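Capítulo 6
Fusíveis de lâmina: tipos, suportes e armazenamento

Ao terminar este capítulo, o aluno deverá ser capaz de distinguir os principais tamanhos de fusível de lâmina usados em automóveis, ler a corrente nominal marcada no corpo da peça, escolher o suporte adequado e manter um estojo de reposição em ordem.

Conteúdo do capítulo
6.1 Para que serve o fusível
6.2 Tamanhos e cores
6.3 Blocos e suportes
6.4 Estojos e caixas de reposição
6.5 Atividade de bancada

Introdução

Todo circuito elétrico de um automóvel é dimensionado para uma corrente máxima. Quando essa corrente é ultrapassada, seja por um curto-circuito, seja por uma carga acrescentada sem cálculo, os condutores aquecem e o isolamento pode derreter. O fusível é o ponto fraco colocado de propósito no circuito. O elemento metálico que ele contém funde antes que o fio sofra dano e interrompe a passagem da corrente.

Nos veículos fabricados nas últimas décadas predomina o fusível de lâmina. Ele tem um corpo de plástico, em geral translúcido, e dois terminais metálicos planos que se encaixam sob pressão nos contatos do suporte. O plástico translúcido permite examinar o elemento sem instrumentos, embora a inspeção visual não substitua o teste de continuidade, tratado na seção 6.5.

O tamanho do corpo e a largura das lâminas variam conforme a família. Os fusíveis pequenos protegem circuitos de iluminação, painel e acessórios. O tipo maxi, bem maior, é usado em circuitos de corrente elevada. A cor do plástico indica a corrente nominal, mas o código muda de uma família para outra: a mesma cor pode corresponder a valores diferentes num fusível pequeno e num maxi. Por isso, a leitura do número gravado no corpo vem sempre antes da comparação de cores.

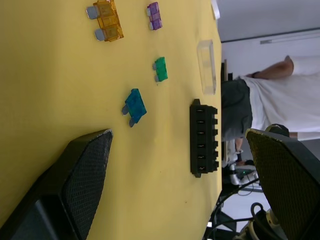
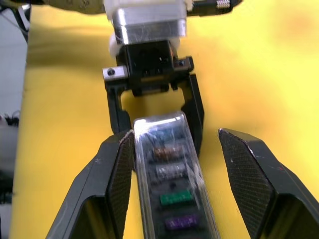 Figura 6.1 — Material de bancada. Na primeira foto, quatro fusíveis de lâmina e um bloco preto de seis posições; na segunda, um estojo transparente com cinco peças pequenas em coluna.

O bloco porta-fusíveis reúne vários circuitos num só lugar. Cada fenda recebe um fusível, e os contatos metálicos no interior fazem a ligação com a fiação. Antes de instalar um bloco, verifique três pontos: a família de fusível que ele aceita, a corrente máxima por posição e a corrente total admitida. Um fusível maxi não entra num bloco feito para lâminas pequenas, e forçar o encaixe deforma os contatos.

O estojo de reposição merece o mesmo cuidado. Peças soltas numa gaveta se misturam, e as lâminas podem entortar ou acumular sujeira. Um estojo estreito, com as peças em fila, deixa ver de imediato o que falta. No almoxarifado da oficina-escola de Ernham, que serve de referência para os exercícios deste livro, o inventário de 7/2/21 registrou 824 fusíveis, dos quais 108 estavam fora do compartimento correto — quase todos de cores parecidas. A oficina passou então a guardar cada família em caixa separada, com etiqueta na tampa.

Termos importantes
Corrente nominal: valor que o fusível suporta em regime contínuo nas condições indicadas pelo fabricante.
Elemento fusível: parte metálica que funde quando há sobrecorrente.
Terminal: lâmina que faz contato com o suporte.

Antes de começar
1. Procure no manual de um veículo o diagrama da caixa de fusíveis e anote as famílias utilizadas.
2. Explique por que um fusível queimado não deve ser trocado por outro de corrente nominal maior.
3. Um estoque tem 700 fusíveis pequenos, distribuídos igualmente em sete correntes nominais. Quantos há de cada valor?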